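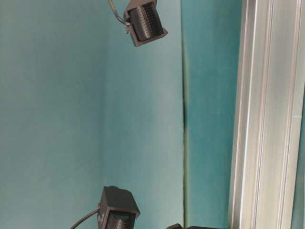

The teal corner of the Skerkell club's workspace, with a metal rail standing on the right.

Can a Robot Really Learn to Carry Things?

You may have heard that robots are about to do all our chores. Before you hand over your broom, have a look at what a school robot club does with its afternoons.

The Skerkell club has one big job this season. Two robot arms have to pick up a metal bar together and set it down in a new spot. You could do that in 3 seconds with a sandwich in your mouth. The club has been at it since January.

Why is it so hard? Think of carrying a couch with a friend. If your friend lifts too soon, the couch tips. You say "Wait!" and your friend waits. Robot arms can't shout at each other. Each one does what its program tells it, and if the two programs don't match, the bar goes crooked.

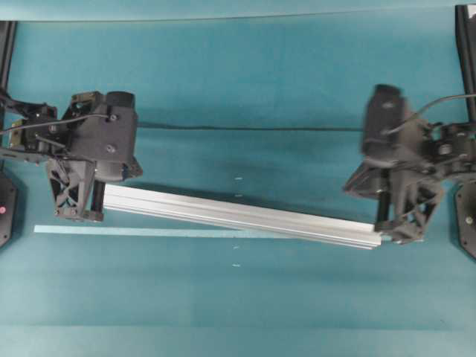 Tibor Dudás says that a tilted bar doesn't bother him much, but that he wants to see the same lift work 200 times before he calls it learning.

That is a good rule to borrow. A video of a robot usually shows you one try. Was it the first try or number 444? The video may not say – so ask.

Ask these things too:

Did a person steer the arms, or did they move on their own?
What happens if the bar is moved a little to one side?
Would it work with a longer bar, or a bent one?

The club plans to take its arms to the Grirnover contest, where each team gets 5 tries. Some teams there will say their robot "thinks." Maybe. A robot that follows good instructions can look very clever until you put a pencil case in its way.

Try it yourself: hold one end of a ruler while a friend holds the other. Both close your eyes, don't talk, and put it down flat on a table.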